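[olalo-users] Re: Depth holes on transparent parts, grasp planner picks the table

From: Tatiana Hrubý
To: olalo-users
Subject: Re: [olalo-users] Depth holes on transparent parts, grasp planner picks the table

Hello Ulises, and hello everyone,

Sorry for the slow answer, I wanted to go back through my own notes before writing, and my notes are in a sorry state (three notebooks and a text file called "new2"). Anyway, your message made me smile because I could have written it myself last December, nearly word for word.

Ulises Bedoya wrote:
> We run Olalo with the stock depth segmentation and the Zapata planner on
> top. Mugs, boxes, cans, all fine. As soon as we put glass on the table the
> point cloud falls apart. The planner sees the tabletop through the part,
> decides the tabletop is the part, and proposes a grasp at table height.
> I have tried the temporal filter at every setting and it only makes the
> wrong answer steadier. Is anybody grasping glass with this stack, or
> should I give up and paint things?
>
> Second question: does the wrist camera help, or is it the same problem
> from closer up?

Please don't paint things! We did try the matte spray for a while, and it does work, but then you have a perception system for sprayed glass and a sink full of washing up.

To your first question, what helped us most was to stop asking the depth image about the glass at all. Glass lids nearly always have something on them that isn't glass, a knob or a band of metal, and that's what you want to hold anyway. So we run a small detector on the color image, let it find the knob, and fit an ellipse to the top of it. From the ellipse, the known knob diameter and the camera intrinsics you get a position and a decent guess at the tilt. The table plane we take once, with nothing on it, and keep. The planner then gets the knob as a short cylinder and the lid as a flat disk it must not touch, with the diameter from the parts file (285 mm for our biggest one). Zapata is perfectly happy with that, it never needed the cloud, it only needed somebody to hand it shapes.

In the config that means setting the object source to "external" and publishing your own primitives. Do remember to turn off the cloud-based collision check for the region under the disk, or it will pick up whatever is visible through the glass and treat it as an obstacle floating in the wrong place. I lost most of an afternoon to that one, and Giuliana Huaranga lost a second afternoon to it after I forgot to write it down for her.

To your second question, yes, the wrist camera helps a lot, but only up to a point, and it's worth knowing where that point is. From farther out the ellipse is clean. Once the fingers are beside the knob they cover a good part of the lid, and the metal is full of reflections that move as the arm moves, so the fit starts to wander. We trust the camera down to a fixed standoff above the knob, freeze the estimate there, and do the rest of the approach blind at low speed with the force limit set to 6 N. I know "blind" sounds alarming but the last stretch is so short that the arm's own repeatability does better than my ellipse does.

One more thing on lighting. The detector was easily fooled by highlights on the rim, which it liked to call knobs. We retrained with 900 extra images where the only change was moving the lamp, and that settled it down nicely. If you only have time for one thing on your list, I'd do that before touching the network.

Now for the part I'm less sure of. We have one lid with a gold disk set into a chrome collar, and the detector can fit either the gold or the outer edge of the chrome, and depending on the light it changes its mind between frames. If the scale comes from the wrong circle, the height is off by enough to matter. My view through the wrist camera, fingers on either side of the knob:

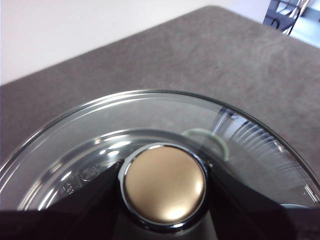
Şükran Sönmez wrote back to me, when I sent her the same question off-list, that fitting one circle is the mistake and I should fit both as a concentric pair with a fixed ratio, then throw away any frame where the ratio doesn't hold. She does the same on threaded caps with the Janthorpe calibration tools and says it costs her almost nothing in run time. I have a branch started with this and it builds, but please don't ask me yet whether it's any good.

Gilberto Cabrera has also offered to clean up our primitive publisher so it can go into the contrib folder. It still has Jandeck frame names hard-coded in two places, so if you want it before then, write to me and I'll send it as it is, with apologies in the comments.

Ulises, could you tell us which version of the planner you're on? The external object source behaved differently before release 3, and I'd hate to send you down the wrong path.

Warm greetings to all,
Tatiana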